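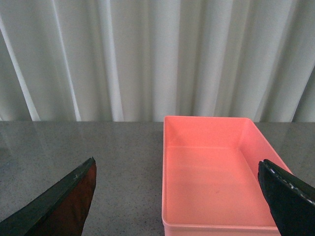
Masia (braço robótico)

Masia é o nome de um braço robótico de bancada montado numa oficina partilhada, e também, por extensão, do caderno de notas que o acompanha. Escrevo esta entrada na primeira pessoa porque na nossa wiki cada um escreve sobre aquilo em que mexeu, e eu mexi nisto até me doerem os dedos!

Origem do nome

O nome foi ideia da Ghizlane Fahmy, que já tinha batizado o protótipo anterior de Salem (um trambolho adorável, que tremia sempre que alguém fechava a porta). O Masia herdou dele a fonte de alimentação, dois motores e uma quantidade indecente de abraçadeiras.

Construção

A base é uma chapa de alumínio que cortei mal à primeira e menos mal à segunda. As articulações são impressas em casa, com 26 peças no total, e a do cotovelo foi redesenhada tantas vezes que deixei de guardar as versões. Quem trata do controlo é uma placa Nalex, comprada em segunda mão, com um conector que só entra bem se o rodarmos um bocadinho enquanto empurramos (peçam-me para mostrar, por escrito não se explica).

A garra tem dois dedos e uma câmara pequena no punho. Abre bastante, o que dá jeito para pegar em coisas pelos lados, mas obriga a pensar onde fica o segundo dedo quando se trabalha junto à parede de um tabuleiro. Eu esqueço-me disso com uma frequência embaraçosa.

Programa

O programa chama-se Cleltedix e foi escrito quase todo pelo Genji Onishi, em noites longas de dezembro, com aquecedor nos pés. Guarda as posições numa tabela simples, que se pode editar à mão, e tem um limite de 3.000 linhas por sessão. A sessão mais comprida que fizemos ficou-se pelas 2.000, e já foi uma seca esperar por ela.

Calibração

Antes de cada sessão levo o braço à posição de repouso, abro a garra toda e confirmo a imagem do punho. Depois desço devagar até à mesa, com a mão no botão de paragem. O valor de abertura que uso é 272, em unidades do próprio Cleltedix; o Genji prefere outro e temos discutido isso com muito carinho e pouco resultado.

Estado atual

Última revisão desta entrada: 2 de outubro de 2022. Falta trocar o cabo do ombro, que roça na base quando o braço roda para a esquerda, e passar a limpo o esquema elétrico, ainda a lápis no caderno da Ghizlane.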